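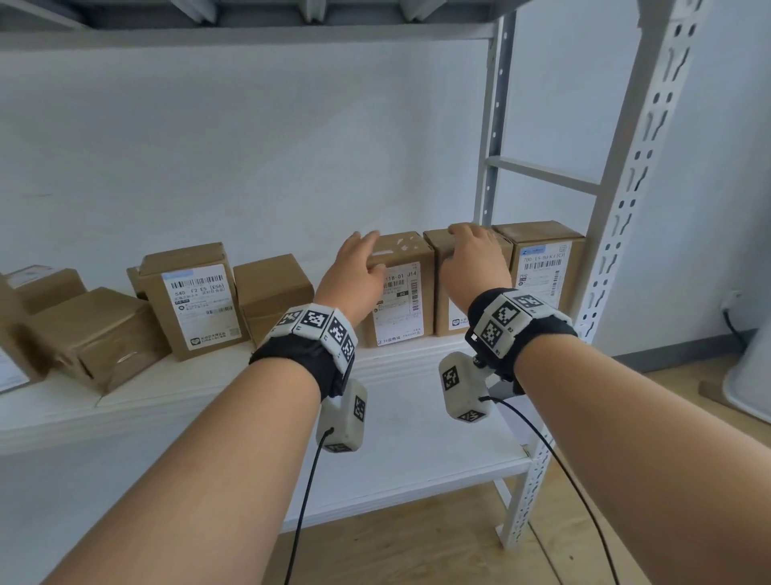
Week 5: What a Parcel Costs After You Have Paid for It

Small Business Logistics, Cillulcombe evening program
Instructor: Gil-soo Seo
Handout for April 25, 2024

Bring last week's rate table. If you lost it, there are copies on the windowsill, under the plant.

Last week we covered postage, the part of shipping everybody complains about. Tonight is the rest of it, which people complain about less, mainly for want of a receipt. A business that sells through the mail pays for a parcel at least four times: once to pack it, once to send it, once to store it while it waits for something, and once more when it comes back. Only the second shows up on a bill with the word "shipping" on it.

1. Billed weight

A carrier has two things to run out of, lifting power and room. It would like to be paid for whichever you used more of. So your box gets two weights. The first is what the scale says. The second is the dimensional weight: length times width times height, divided by a number the carrier picks, called the divisor. You pay for the larger of the two.

The divisor is printed in the rate guide, usually somewhere after you have stopped reading. A smaller divisor means a heavier bill. When a carrier announces that rates are holding steady this year, look up the divisor before you celebrate.

Our running example is Grekeo, the lampshade business from Week 2. A lampshade weighs about as much as a sandwich and takes up as much room as a small dog. Grekeo paid by the scale in its own spreadsheet for most of a year and by the box in real life, and the owner could not work out where the money went. It went into the air inside the shades.

What Grekeo could do:
Nest the shades, two or three to a carton, for shops that order more than one.
Ship the frame and cover flat and let the customer put it together. (Cheaper to send. See section 4 for what customers do next.)
Charge more, and say so on the product page.
Sell something denser.

The last one got a laugh in the May section last year, but a business that can choose its products is allowed to choose ones that fit in a box.

2. The box itself

Stocking every size of carton feels thorough. It also means a packing table surrounded by flat cardboard, with the one you want at the bottom. Most small sellers do fine with a handful of sizes. The way to pick them is to take a month of orders, write down the smallest box each one would have fit in, and see where they bunch up.

Aoun, the tea seller, did this with 86 orders. The owner was sure the medium box was the workhorse. It was the small one by a mile, and the medium had been getting used because it was on the near side of the table. That is a furniture problem. They moved the stack.

Void fill: paper, air pillows, shredded something. It costs money, it adds weight, and the customer throws it out while thinking less of you. If an order takes a lot of fill, the box is wrong. Fragile goods are the exception, and you should budget for them properly instead of hoping.

Tape: one strip down the center seam and across the edges for most things. People who put tape on every surface are generally working through something else.

3. Waiting

Parcels spend far more of their lives standing still than moving. They wait for pickup, for a corrected address, for the other half of the order, for someone to decide what to do about them. Waiting looks free when you already rent the room. Try this anyway: take your monthly rent, divide by the square feet you can really use (leave out the aisle, the door swing and the corner with the leak), and write that number on the wall. Then measure the pile of things waiting.

Rules for a waiting shelf, in the order you will be tempted to break them:

a. One shelf, one reason. Outgoing and returned goods on the same shelf will trade places sooner or later, and a customer will receive their own return.

b. Label on the front, facing out. Turning cartons around to read them is a job, and you did not mean to hire for it.

c. Cartons side by side where you have the width. A stack is fine until you want the bottom one, and you will always want the bottom one.

d. Everything gets a date in marker. The date is when it landed on the shelf. "Soon" is not a date.

e. Heavy low, light high. Your back has a long memory.

f. When the shelf is full, stop and deal with the shelf. Do not buy another shelf. I have visited businesses that bought another shelf, and there was a third one behind it. 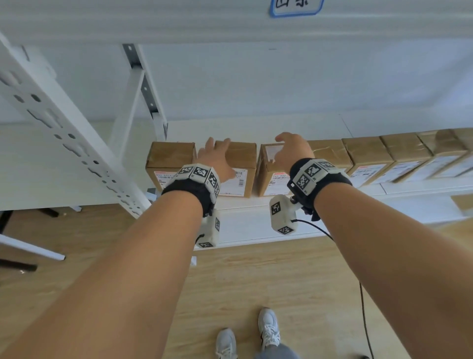

4. Returns

The return is where tidy margins go to be humbled. Work the whole route and put a cost on each leg, even a guessed one:

Return postage, if you pay it
Time to open and inspect
Time to decide
Repacking, often in a new carton
Markdown, if it can't go back as new
The original outbound postage, which you do not get back

For Aoun the decision is short. Opened tea can't be resold, and unopened tea usually costs more to bring back than to replace, so below a certain order value the owner refunds and lets the customer keep it. This feels like losing. Do the addition and see.

For Grekeo it is harder. The flat-packed shade saved a good deal on the way out. Then it came back assembled, in a carton meant for a flat thing, with the lid held on by optimism. Whatever section 1 gained, take some of it off here before you tell your accountant the news.

The return reason on the slip is a social document. "Changed my mind" can mean the photo was wrong, the color was wrong, or the spouse was home when it arrived. Keep the reasons, but trust the inspection more. A second column, "what we found," is worth more than the first after a few months.

5. Reading a carrier invoice

The sample for tonight is from Curik, our stand-in for every regional carrier you will meet. Go through it with a pencil. Lines to find:

Base charge. The one you were quoted.
Residential surcharge. For delivering to a house, where people live.
Address correction. You typed it wrong, or they read it wrong. Either way it is on your bill.
Weight adjustment. Their machine disagreed with your tape measure. You can dispute it, and you should keep your own measurements so that you have something to dispute it with.
Fuel. A percentage. Check what it is a percentage of — the answer is not always the base charge.

The sample invoice has 13 lines. The quote it grew from had one. Total your way down and find the first line where the real cost passes what the seller collected from the customer for shipping. We will compare answers before the break.

6. Free shipping thresholds

You know these from the other side. The cart says you are a few dollars short, and you leave with socks.

Setting one: start from your usual order value and go a bit above it. Far above and people ignore it. Below it, you are giving postage away to people who had their wallets out already. Then check the product list for something small, light and pleasant that closes the gap. Aoun sells a tin. The tin does very well.

Watch the returns here too. If a customer buys the socks to reach the threshold and sends back everything but the socks, your policy needs a sentence about that. Write it now, while you are calm.

For next time

Read the chapter on inventory counts, skipping the history of the barcode unless you enjoy that kind of thing.

Problem set: a seller ships 3,000 parcels a year from one back room. Using the rate table and the Curik invoice, work out the cost per parcel with postage only, and again with packing, waiting and returns included. State every guess you make. I grade the guesses more kindly than I grade their absence.

If you run a real business and would like to use your own numbers, do, but take your customers' names off first. Hand in on paper. The upload page is being improved, and I would stay clear of it until they finish.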